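Two drums, one socket: washing for a house of lodgers

The laundry room at the Koston Road house is at the end of the ground-floor passage, past the bicycles. It serves 28 tenants, and the woman who runs it has done so since the house was taken over by Rotberg Lettings. She agreed to talk about how the washing gets done on condition that we left her name out of it. "They all know who I am anyway," she said. "I don't need to be looked up as well."

We met at seven in the morning, when the room is quiet. She had a mug of tea and a shopping bag full of odd socks.

The old arrangement was a twin-tub and a rota on the door. The rota never worked, she said. People wrote their names in pencil and other people rubbed them out. When the twin-tub gave up one December she asked the office for something that could take two loads at once in the same floor space, as there is only one good socket and one drain.

"I said I wanted a big drum and a small one. Most of what gets washed here is small. Somebody has one work shirt and needs it tomorrow, and they'd put the whole big machine on for it. You'd hear it going round with nothing in it."

She keeps a notebook of every load. Last year it came to 314 in the upper drum and 118 in the lower. She had expected it to be closer, and puts the difference down to habit. People see the big door at chest height and go straight to it.

Her rules are few and are taped inside the cupboard. Colours are done in the mornings. Anything bright and new goes in by itself for the first three washes, whatever the label says. She has strong views on yellow.

"Yellow is a nuisance. It comes out on whites and you don't see it until you're outside in the daylight. And black fluff shows up on yellow worse than on anything. So you check the drum before and you check it after. Run your hand round the rubber at the bottom, that's where things stop." 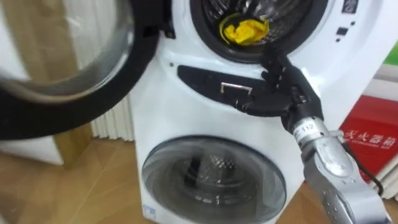
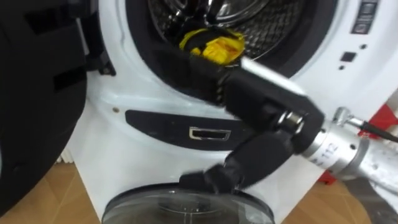 Not everyone in the house agrees with the checking. Dauda thinks feeling round the seal after every wash is a waste of time, and that once a week would do if people emptied their pockets properly in the first place. She has heard this before. She wrote down what she found in the seal over one month: two hair grips, a bus ticket, a child's sock and a coin she couldn't identify.

"Once a week, and that bus ticket is all over somebody's jumper," she said.

The door is another matter of dispute. She leaves it open after the last load of the day and wipes the rubber with an old flannel. Several tenants shut it because they walk into it on the way to the shelves. She has asked them to mind their elbows. A shut door means a smell by the next afternoon, she said, and then people start adding more powder, and that makes it worse.

On powder she is strict. One scoop, level, and less for the small drum. The water in Ullau is soft and the packet is written for somewhere else. She used to buy whichever brand was on offer but now gets a plain one in the large bag, and a bag lasts about 20 days.

Wet washing is taken out by hand into a basin and carried to the lines in the yard. She prefers a basin to a basket, which drips all down the passage. If it rains, there are two racks on the landing, and the rule there is that nobody hangs sheets, as they block the stairs.

I asked whether she would change anything. She thought about it while she matched a pair of socks.

"I'd have a sink in there. A deep one, for soaking. I asked for it when the machine came and they said next year, and it's been next year ever since."

She would also like a shelf at the right height for folding. At the moment people fold on top of the bicycles, or they don't fold at all and go back upstairs with the lot over one arm. Socks get dropped on the way. The shopping bag on her lap was what had collected since the spring, and it goes on the hook by the front door on the first of each month for people to look through. Whatever is left at the end of the week she cuts up for dusters.

By half past seven the first tenant had come down with a pillowcase full of shirts, and she got up to see what colour they were.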